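About Nirkon

Kitchen things for small kitchens. Colanders mostly, then bowls, plates, racks, a few odds and ends. Started by Tsehay Belay after one too many colanders with holes big enough to lose rice through. She was selling at a market at the time, out of the back of an estate car, and the colanders went first every week. So more colanders.

We are still small. One shop, one stockroom behind it, a website that gets updated when there's a quiet hour. 167 lines at the last stock take, which was March, so a bit out of date already.

What we look for

Holes. Sounds daft but it's most of the job. We like small ones set close together in the base, in staggered rows, so you can rinse lentils or quinoa and still have some left. Slower to drain than big slots, we know. For pasta you won't notice.

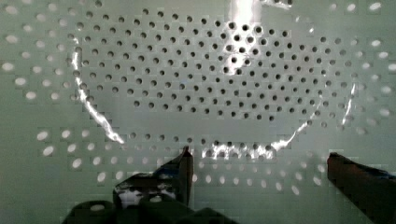 Rims matter too. A thin rim hurts when the thing is full of potatoes and you're tipping it one handed. We fill every new colander with 6 pounds of spuds and carry it across the shop. If it digs in we send it back.

Then colours. Pale green is the one people ask for, colander and bowl both, and we try to keep them in. Blue for the little bowls, good for strawberries or an egg. Grey-mauve plates with a raised rim came in as a trial and have stayed, they sit well next to the green.

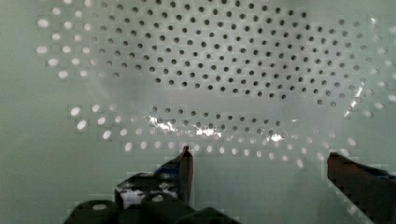

Cleaning, as we get asked a lot. Rinse straight after use, before the starch dries. Washing-up brush from the outside in, then from the inside out. Hold it up to a window and you'll see which holes are still bunged up. Leave it upside down on a rack over night, not inside another bowl.

Who we buy from

Ní Bhriain for most of the bowls and plates. Adora for racks and the smaller bits. Both have put up with our fussy emails for years. We order little and often so somethings are out of stock more than we'd like. Ring first if you're coming a long way. 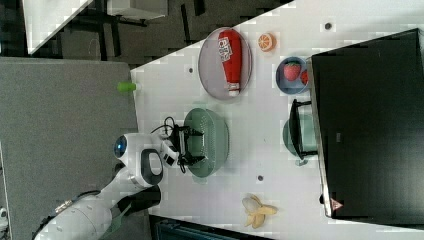
Visiting

Unit 38, round the side, green door. Open from 10 in the morning until we've done the post, usually half four. Pick things up, try the handles, stack the bowls. Bring your own saucepan if you want to check a colander sits in it properly, plenty do. Returns are fine if it's clean and you've got the receipt.

Tsehay is in most mornings. Trade orders, ask for her.

Recent from the shop
Which colander for rice?
Small bowls back in, blue and green
Racks that fit a narrow draining board
Plate sizes, measured properly this time

Contact | Delivery and returns | © Nirkon | Back to top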